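# Chapter 4. Showing the Task

In the previous chapter we wrote each motion of the arm by hand, as a list of positions. This way is exact, but it is slow, and it becomes difficult when the objects do not stand where the program expects them. In this chapter a person shows the task, and the robot learns from what was shown.

There are two common ways to show it. In the first, the teacher holds the arm and guides it through the motion. We call this teaching by hand. In the second, the teacher stays away from the arm and moves it with a controller. This is teleoperation, and it can be done with a real arm or with a simulated one. Most exercises of this chapter use a simulated kitchen, so a mistake costs the student only a restart.

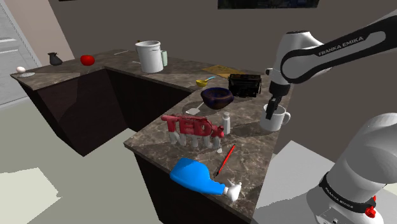
A single recording of a task, from the first motion until the end, is called a demonstration. Benedicta Abubakari, who taught this course before me, asked every student to make 31 demonstrations of one simple task before reading any theory. I keep her rule. After so many repetitions, the student notices how often the hand hesitates before the fingers close, and such pauses are also recorded.

In the Gbeho exercise set, which we use from Section 4.2, there are 200 demonstrations by several teachers. Kojo Atinga checked all of them and marked 157 as clean. The other 43 are kept in a separate folder, and we will need them in Section 4.5, when we ask what a robot learns from a poor teacher.

Before you continue, please install the Jallano viewer (see Appendix B) and open the first demonstration. Play it once at normal speed and once slowly, and write down the moments where the gripper changes its direction.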